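December, team notebook - arm subgroup, pick-and-place task

Started 14:20. Goal for the session was a repeatable cube-to-basket pick with the position fixed in software, no hand correction between runs.

Re-zeroed all joints before anything else. Joint 2 had an offset of 1.5 degrees left over from the last session. Corrected in the Galtix config and saved as a new profile. The old profile is kept until Inger Skov has checked the new one against her numbers.

Approach height: previously 20 mm above the cloth, then straight down. The descent was fine but the fingers closed late, so the grip landed on the upper third of the cube. Changed the close command to trigger on position instead of time. Grip is now lower and more even.

Runs, red cube only, same start position:

- 21 runs at the old speed setting, 17 placed
- 21 runs at the reduced setting, 20 placed
- mean cycle 57 s at the reduced setting, which is slow but inside the limit

Three of the four misses at the old speed were drops during the swing over the basket wall. The fourth was a missed grip. The single miss at reduced speed was a release too close to the near side - the cube caught the rim and fell outward. Moved the release point 15 mm further in.

Wrist cable: needs slack for wrist angles past 105 degrees. Dalsgaard wants to reroute it through the bracket. I would prefer a soft limit in the config for now, as the task never needs that angle.

The cloth shifts. Tape the corners under the table before the next block of runs, otherwise the start position drifts and the numbers mean nothing.

Open items:

- blue cube first, then red, without resetting the basket
- check finger pads for wear
- copy logs to the Esoto folder (not done, drive was full)
- ask Inger if the Grerkance rules count a cube leaning on the rim as placed

Stopped 17:05. Arm parked, power off at the switch, new profile left loaded.

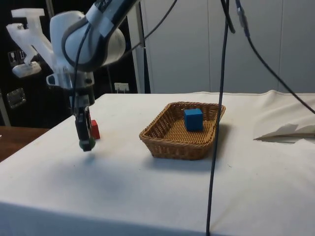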